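Returning your empty bottles - frequently asked questions

Vrabec Refill and Return, Masturska shop

Which bottles do you take?

We take clear plastic drink bottles up to two litres. Coloured plastic is also accepted, but please put it in the other tub. Milk bottles and cooking oil bottles go in your recycling bin at home. Glass we cannot store at the moment, I am sorry for this.

Do I have to rinse them?

Yes, please. A little cold water and a good shake is enough. Soap is not necessary. Juice and soft drink bottles need it the most, because of the wasps in warm weather.

Should I crush the bottles?

Please don't. We sort by shape and by label, and a flat bottle is difficult to recognize. If it gets a bit bent in your bag, we will still take it.
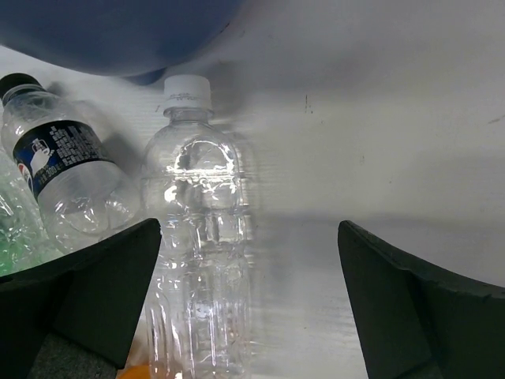
Caps are the question we receive most often. Leave them on, screwed tight. Before, we asked people to take them off, and small caps were everywhere under the shelves. The colour makes no difference to us, so a white cap like the one on the standing bottle and a black one like on the bottle lying beside it can come in the same bag. Only metal caps must be removed.

And the labels?

You can leave the label on. Paper or plastic, both are fine. If it is already half off, pull it away completely and put it in your own bin.

How many can I bring at one time?

Up to 69 bottles in one visit. For a bigger amount, for example after a wedding or a school fair, please write to us first and we will agree on a time. Our biggest single delivery until now was 578 bottles, and it took the whole afternoon.

Do I get money back?

We give five cents of shop credit for each bottle. The credit goes on your Tinis card and you can use it for anything in the shop except Lamex cleaning refills, which have their own discount.

Can children bring bottles alone?

Of course. The credit can go on a parent's card, they only need to know the name on it.

Who do I ask if my question is not here?

Write to Janka Gajdoš at the shop, or leave a note at the counter - I answer everything, sometimes with a small delay.

Last updated 19 January 2020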